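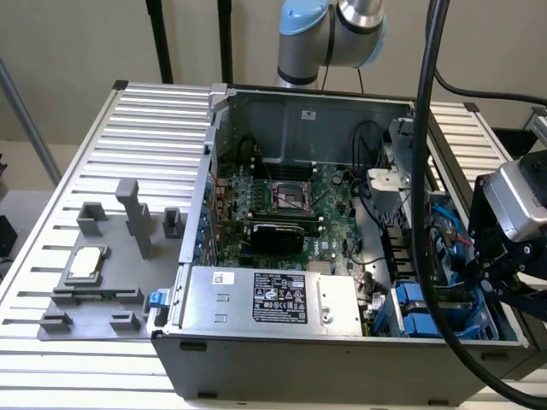 JOBS & CALLS / PAID, IN PERSON

Come teach our robot arms to put a computer together (paid sessions, no experience needed)

Posted Monday, March 14, 2022

Hi! I'm Nisreen Khasawneh and I run data collection at Fusumance, a small outfit in Heltham that works on learning systems for repair and assembly. We're looking for 12 people to come in and drive our robot arms through computer builds, over and over, so the system has good examples to learn from. It pays, it's indoors, and I think it's more fun than it sounds (I would say that, I know).

The project is called Karkero. The basic idea is that you do the task by remote control and we record everything – the arm positions, the gripper, the cameras – and each full attempt becomes one example. The model learns from a big pile of those. Most of our pile so far was made by me and two coworkers, and the trouble is that we all do things the same way by now. We grab the memory module at the same spot, we come in at the same angle, we even pause in the same places. A system that only ever watches three people gets weirdly picky about the world, so we need other hands!

You'll be working on a desktop tower laid on its side with the cover off. The parts sit next to it in a gray fixture: the processor in its own little holder, a memory module in a long slot, and on some days a hard drive standing up in a blue caddy. You pick a part, carry it over and put it where it goes. The memory is the one people end up liking best. The processor is the one people swear at. It has to go into the socket flat and turned the right way, and you're doing that through a gripper, so please expect your first few tries to be bad. Mine were terrible.

And bad tries are welcome, I really mean that. If you drop a part and pick it up again, keep going and finish the attempt. We mark those separately and they're some of the most useful recordings we have. What we can't use is somebody stopping halfway to apologize to me, and about half of all new people do it on day one. 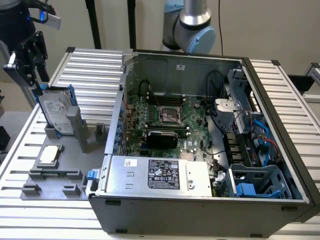 A session is 80 minutes of driving with a break whenever you want one, plus a bit of setup time at the start that you're also paid for. Each session pays $75. I'd like everyone to do at least four, and if it suits you we can keep going well past that. The first one is mostly practice. I'll sit next to you, show you the controls, and let you push a spare memory module around until your hands stop fighting you. After that you get a task card for each run, something like "memory first, then processor," and you work through them at your own speed. There's no quota and I'm not going to stand there with a stopwatch.

Who I'm hoping to hear from: anyone 18 or over who can sit and concentrate for a while and doesn't get too mad at small parts. You don't have to know computers. Some of our best recordings came from a retired piano teacher who had never seen the inside of one. Left-handed people, please write, we have almost no left-handed examples. Same goes if you've got a bit of a tremor or you just move slowly, because right now our data is all quick, steady people and it shows. If you wear glasses for close work, bring them.

A few practical things. We're on the second floor of the Grajales building, 87 Miller Street, and there's an elevator. Parking in the back is free after lunch and hopeless before it. Wear whatever you like, but no loose sleeves or dangly bracelets, and long hair gets tied back when you walk over to reset the parts between runs. The arms are stopped before anyone reaches in, every time, and I'll go over that with you before you touch anything.

About privacy, since people ask: we record the workspace and the control signals. We don't record your voice. Your attempts are stored under a number, and you can ask me to pull them out later if you change your mind. There's a two-page consent form and I'd rather you read it at home than skim it at the door, so I'll send it ahead.

Sessions start at the end of March, mornings and afternoons on weekdays, with a couple of evening slots if enough people want them. To sign up, use the contact form on the Fusumance site and put "Karkero driver" in the subject line. Tell me which times work, which hand you use, and anything you'd like me to know about how you move or see. No resume, please. I answer everybody, usually within two days, and if the first group fills up I'll put you on the list for the next one.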